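October
From: Elīna Pärn
Subject: Re: [cundon-robotics] home recordings, what counts and what doesn't

Settimio Pagano wrote:

> I've read the task sheet twice and I still have questions before I
> take the gripper home. Do we have to clean the room first? My place is
> small and I share it. Also, does it have to be one of the tasks
> on the list, or can we pick something? And how long should each
> take be? Last time I had several that ran over a minute and I don't
> know if those got thrown out.
>
> One more thing. The left finger pad on the second gripper was
> starting to peel when I handed it back. Did anyone glue it?
>
> Settimio

Settimio, I'm answering to the whole list as three other people asked me nearly the same thing after the last meeting.

You don't have to clean the room. Please don't, in fact. The set we recorded in the lab at Osthorpe has the same gray table in every take, and the policy we trained on it did badly as soon as we moved the arm to the other bench. What we need from the home takes is ordinary floors, ordinary light and the usual amount of stuff lying about. Do ask whoever you share with before you record, and keep faces out of it. Put away mail and anything with a name or address on it.

On tasks, the list has 11 on it and you should do at least two of those. After that you can pick your own, as long as the object fits between the fingers and you can say in one line what you are doing. "Move the cup to the shelf" is fine. "Tidy up" is too vague and I can't label it.
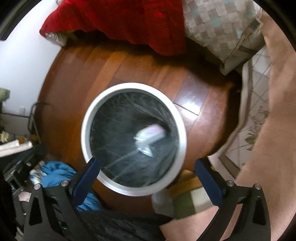 Bin tasks are the ones we are shortest on, so if you have a small wastebasket please do that one. Lower the gripper over it with the fingers open, close on the outside of the rim, lift straight up, carry it to the new spot and set it down before you open. Leave the liner in and leave some trash in it. A black bag with one crumpled wrapper at the bottom is plenty, and the pads should press on the two sides of the container just as they would on a mug. The thing to watch is the floor. Glossy boards throw a bright patch of light right next to the bin, and the tracking sometimes drifts when that patch slides across the view. If you have a shiny wood floor, try a slow take first and check it before you do the rest. Moving a lamp or half closing the curtain usually fixes it. Having bedding or clothes nearby helps, because the software gets plenty of texture to hold on to.

For length, keep each take under 36 seconds if you can. Yours that ran long were not thrown out. I cut them at the point where the object was set down, and most were usable. Two had to go because the calibration board was never shown at the start. That is still the most common mistake, so I will repeat it: hold the board in view, open and close the fingers fully, then begin.

Where we are now: 53 good takes from home, not counting the ones Jia is still checking. Jia is using the new version of the Rasatar script, which flags dropped frames, and she says the old version let quite a few through. If you get a message from her asking you to redo something, that is why. Please answer her directly and not on the list.

About the pad: yes, I reglued it. It needs a full night before anyone squeezes anything heavy. While I had the fingers off I also checked the screws on both grippers, and one on the right finger was loose. Check them with your thumb before you start. If one turns, the small hex key is in the lid pocket of the case. Please put it back there. We have bought that key twice.

Sign-out works the same as before. Write your name on the sheet by the Cundon room door, take the case, the charger and the board, and bring all of it back within two nights. Copy your files to the shared drive before you return it, in a folder with your initials and the task name. Don't rename the files themselves, as the script reads the time from them.

Settimio, you can have the second gripper after the next meeting if the glue has held. Otherwise take the first one, but the trigger is a bit stiffer and you will want a few practice grabs.

I still need someone to write the half page on home recording for the competition entry. Mail me if you want it.

Elīna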